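Ticket 346 – Brudari cell, glassware handling
Status: open, waiting on site
Opened: Sun 27 February

Reported: arm refuses to start the vase task. Message reads "pre-start check incomplete". Site would like the check removed.

Reply from support: we would not like the check removed. Rule 2 of the Puduvico bench code says glass stands upright before the arm moves, unless the job sheet says otherwise. Yours says nothing at all; the box is blank. Log shows the prompt dismissed 169 times, which is dedication of a sort.

Tried so far:
– restarted controller, no change
– reloaded job sheet, still blank
– site asked whether "upright" is open to interpretation. It isn't.

Wrist view attached by site: 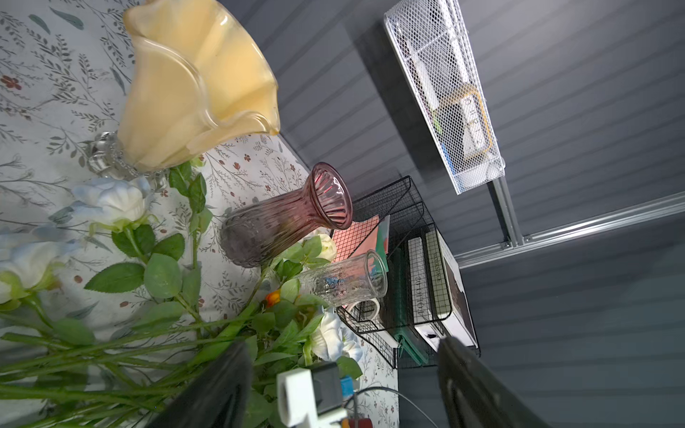

Wrist camera, arm stopped. Ribbed vase and clear cup on their sides, amber vase standing.

Please either stand both pieces up or fill in the box with "starts lying down" and sign it. Also move the stems clear of the fingers and check the grey cable has slack before restarting. Speed limit stays on until then. Ticket remains open.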